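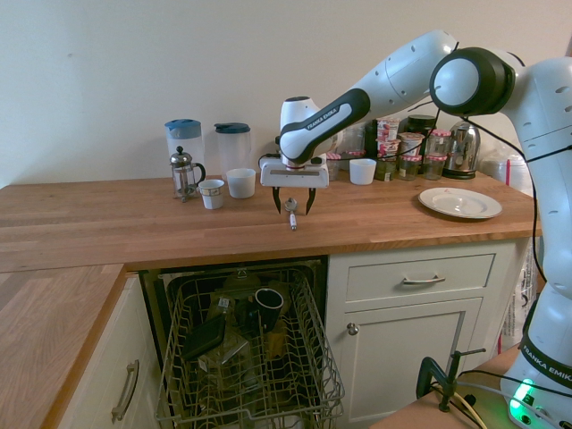

Nekport Counter Items: Data Card

Version 4
Released Mar 13, 2025
Maintained by Flatard, Household Objects Program

Summary

Nekport Counter Items is a catalog of tableware, drinkware, storage containers and small appliances kept on a domestic kitchen counter. It contains 128 item records in 10 categories, together with notes on how the items are grouped and put away. The catalog was prepared for work on household inventories, kitchen layout and the vocabulary people use for everyday goods. It is distributed by Flatard under the Nevix terms of use, a copy of which is included with the release.

Scope

The catalog covers items that an adult can lift with one hand when empty. Furniture, fixed appliances, sinks and wall fittings are outside its scope. The countertop is recorded once, as a light oak wooden surface, and is not repeated in individual entries. Food is recorded only where it is stored in a closed container and forms part of the item as handled, as with a jar of preserves.

Files

items.csv
One row per item. Columns are item_id, category, common_name, material, color, lid, handle, contents and remarks.

groups.csv
One row per group of items that are stored together. An item may belong to one group or to none.

terms.txt
Preferred names and accepted alternatives, in alphabetical order.

changes.txt
Revisions made in each version.

Category notes

Pitchers. Plastic water pitchers are distinguished first by lid color. The two in regular use on the counter are entered as "pitcher, light blue lid" and "pitcher, dark navy lid." The body is entered separately as translucent or clear. Lids are not given records of their own. Contributors should not shorten both entries to "blue pitcher," a practice that caused duplicate rows in an earlier version.

Coffee and tea. The French press is a small glass model with a chrome frame and is treated as a single item, plunger included. The electric kettle is stainless steel with a black base. Kettle and base share one item_id, even when the kettle has been lifted off.

Cups. White cups account for more correction requests than any other category. A patterned band near the rim is entered under remarks. Where a cup is plain, the word "plain" is used and relative size is given against the nearest comparable cup. The terms "mug" and "cup" are both accepted in searches, but "cup" is the preferred term throughout.

Storage containers. Clear glass containers are entered individually, including those that are normally kept close together. Where a container cannot be seen in full at the time of recording, the fields that could not be confirmed are left blank.

Preserve jars. Glass jars with red-and-white checked lids are stored as a group, and stacking is permitted. Contents are described by color alone, for example "dark" or "green," unless the jar carries a label or the person who filled it has supplied the information. The taller jar with the dark lid belongs to the same group but has its own remarks field.

Flatware. Metal spoons are entered under flatware regardless of size. The position of a spoon is given by its bowl and handle: "bowl toward the wall, handle toward the front edge" is the standard wording.

Recording procedure

Items are recorded from the left end of the counter to the right, and from the wall toward the front edge. Each entry is checked by a second reader against the item itself. Disagreements over color are settled by the Cassim color list, which is reproduced in terms.txt. For this version, 83 entries were reviewed again and their wording brought into line with the preferred terms.

Known limitations

The catalog reflects one household style and should not be taken as representative of kitchens in general. Baking equipment is thinly covered. Capacity is not recorded for any item. Transparent and reflective goods, including glass containers and polished steel, have proved difficult to describe consistently, and readers may find differences in wording between older and newer entries.

Maintenance

The next revision is planned for November. Corrections should quote the item_id and the column concerned and should be sent through the Flatard request form. Requests to add a category are considered only with a full revision.

Citation

Flatard. Nekport Counter Items, Version 4. 2025.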